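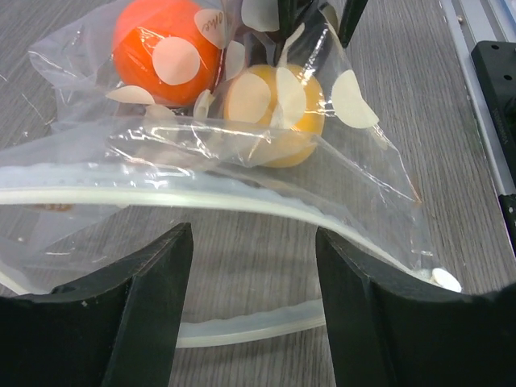
Static caravan left empty over winter — mouldy smell from cupboards

Posted by Okum, Feb 6, 2024

We have a static caravan on a small site near the coast and shut it up in December after draining down. I went back yesterday to check on it and the cupboards in the kitchen and under the bench seats smell strongly of mould. There is a bit of black spotting on the back panel of one of them, the one against the outside wall. The rest of the van seems fine, no wet carpet and no drips.

I left two tubs of moisture crystals out and one was full to the brim. The vents in the floor are clear. I would sooner not leave a heater running as the site meter charges a lot and I can only get there every few weeks. Is this a leak or just damp air, and what should I do before we open up again?

Lavoie

Most likely condensation. An outside wall in a closed cupboard is the coldest place in the van and the air doesn't move. To check for a leak, dry the panel with a cloth, tape a square of kitchen foil to it along all four edges and leave it until your next visit. Water behind the foil means it is coming through the wall, and you want to look at the awning rail and window seals outside. Water on the front means it is from the air in the van.

For the spotting, wipe it with a mould spray, leave it for the time on the bottle, wipe again and let it dry with the doors open. Wear gloves. Don't paint over it until you know which sort of damp you have.

After that, prop every cupboard door open when you leave, lift the seat cushions and stand them on edge in the middle of the room, and pull the mattresses away from the walls. Crystals are fine but 500 g in a tub won't do much for a whole caravan over a winter.

Lurker

What Lavoie said. We had it too. Get a dehumidifier.

Carier

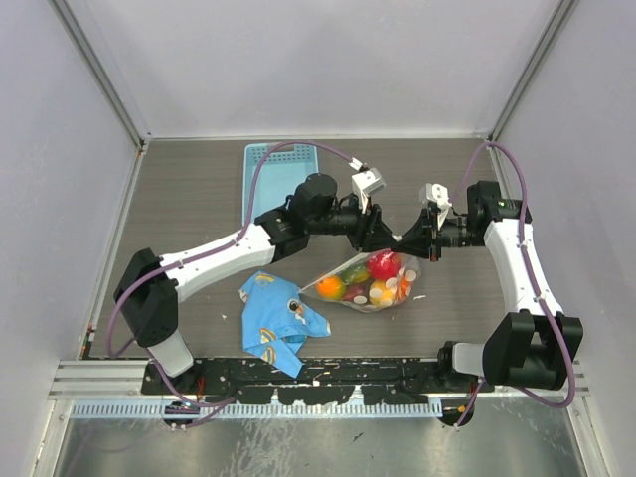 Check what you left in the cupboards before you spend any money. Cardboard, tea towels, paper bags and board games all soak up damp and hold the smell long after the panel is dry. Fruit and veg are worse if they are shut in plastic, so a see-through bag of mixed produce like the one on the table there should go home with you at the end of the season, even if it all looks sound. I also take out the baskets and wash them.

As for a dehumidifier, the small plug-in ones are weak in a cold van. A desiccant type copes better at low temperatures. Mine uses up to 467 watts, so put it on a timer for 4 hours a day and run the hose into the sink waste, otherwise it will stop when the tank is full. Check that the waste isn't plugged from when you drained down.

If the foil test points to a leak, reseal the rail before spring — the sealant needs a dry day and a clean surface, and it won't stick to the old stuff.

Contact us | Copyright and terms of use | Back to top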